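Wavard support forum: Launcher and lock screen
Topic: Jostex widgets reset after update

kasau_desk
Posted 2023-02-20
Members are advised that since the latest Jostex update the clock and weather widgets return to default size after each restart. The fault has been confirmed on 11 handsets. Please state your launcher version when replying.

northgate_it
Version 8 here. Clearing the cache restored the layout on our devices. The wallpaper was not affected.

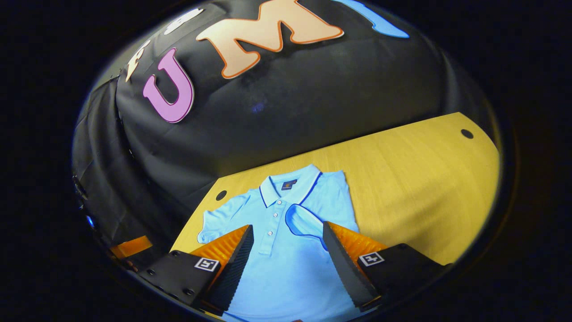 Pale blue polo shirt, coloured letters on black

iwasaki_user20
I must disagree with the above. The cache was cleared twice on my handset and the widgets reset on both occasions. The fault lies with the backup setting — it reloads the October layout at every start.

northgate_it
The backup setting is switched off on our devices, so it cannot be the only cause.

kasau_desk
Both reports have been forwarded. Until a correction is issued, members may lock the layout under Settings, Home, Advanced. Requests for a refund of the paid theme pack should be sent to the store and not posted in this topic.

iwasaki_user20
Layout locked. Two restarts so far without a reset.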